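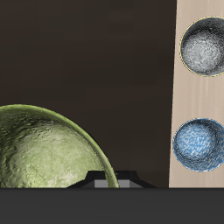
Search this forum
Advanced search

Reporting rules for sim tasks: does anyone follow them?

tsegereda_t
The Rancombe checklist now wants every simulated task reported with fixed seeds, a written success rule and the full list of object poses. Fine on paper. We've run the bowl task 347 times and I still couldn't tell you what a stranger should count as a pass. "Bowl is on target" covers a lot of sins. Are people filling this thing in properly or ticking boxes?

marlene.pf
Ticking boxes, mostly. I reviewed a report last month that claimed 90 per cent and the success rule was one line long. No tolerance, no word on whether the bowl had to be upright or let go of. You could pass it by hovering.

Dremen_user
Bit harsh. A one-line rule is better than what we had before, when you got a video and a number. I'd sooner have a thin standard that people use than a thick one they ignore.

marlene.pf
A thin standard gets quoted as if it were a thick one. That's my whole complaint. "Checklist compliant" goes in the abstract and then you can't repeat the run.

modupe_s
What does it say about viewpoints? Our bowls are regularly half out of view on the camera the policy uses, and you can't judge anything from that. We score from the simulator state and keep the pictures for debugging. The checklist doesn't ask which you did.

tsegereda_t
Section 9, optional field. So you can leave it blank and still comply.

modupe_s
Then it's useless for comparing two labs. State scoring and image scoring disagree on our task often enough that I wouldn't put them in the same table.

Dremen_user
State scoring has its own problems. Ours passed a bowl that was sunk into the shelf because the centre point was in the right place. A person looking at the pictures would have failed it straight off.

F Biswas
Do both, then, and report both. We hold a result back until 2 people have watched the failures and a handful of the passes. It's slow and dull. It caught a contact setting that had been wrong since February.

marlene.pf
Which handful? If you pick the passes yourselves I don't trust it either.

F Biswas
Drawn by seed before the run. Happy to have that written into the checklist, Amra Živković was asking for suggested wording in the other thread.

Dremen_user
Extra pages for small groups to fill in. You'll lose half of them.

tsegereda_t
Maybe. I'm going to send in three changes anyway: tolerance is required, scoring source is required, reviewed runs are chosen beforehand. I don't expect much, the last lot of comments vanished.

modupe_s
Put my name on the second one.

Last updated: Saturday, November 21, 2020
Contact us | Copyright Windunau Forums | Back to top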